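Chapter 4
Sorting and Storing Small Tableware

Every kitchen, from a family home to a hotel dining room, has to keep its small tableware where people can find it. Forks, knives and spoons are handled more often than almost anything else in the room. A dining room with 80 seats may own 400 pieces of cutlery, and each one is used, washed, dried and put away many times a week. When the pieces are stored together in one heap, setting a table takes longer and knives are harder to pick up safely.

This chapter covers the cutlery tray. Section 4.1 deals with the layout of compartments, Section 4.2 with materials, and Section 4.3 with the order of work when a tray is filled. The chapter ends with a short case from the Skasby guesthouse, where the breakfast service was changed over to divided trays in February.

4.1 Compartments

A compartment should be a little longer than the longest piece it will hold. Table knives usually set this length. Many trays have narrow slots side by side for forks, knives and spoons, and one long space for serving pieces or other items that do not fit elsewhere. Woven trays follow the same plan as molded ones, but their dividers are thicker, so less room is left inside for the same outer size.

Before filling a tray, put it on a clear, flat surface with the cutlery within reach. Check that the pieces are clean and dry. Separate forks from knives first, then lay each kind in its own slot with all the handles facing the same way. Pieces that have crossed over one another should be lifted by the handle, one at a time.

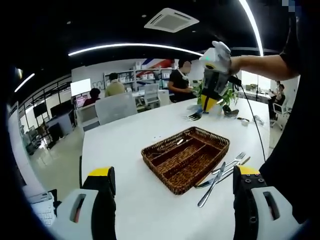 Related chapters
Chapter 3: Washing and Drying
Chapter 5: Plates, Bowls and Stacking
Chapter 6: Drawer and Shelf Planning
Appendix B: Tray Sizes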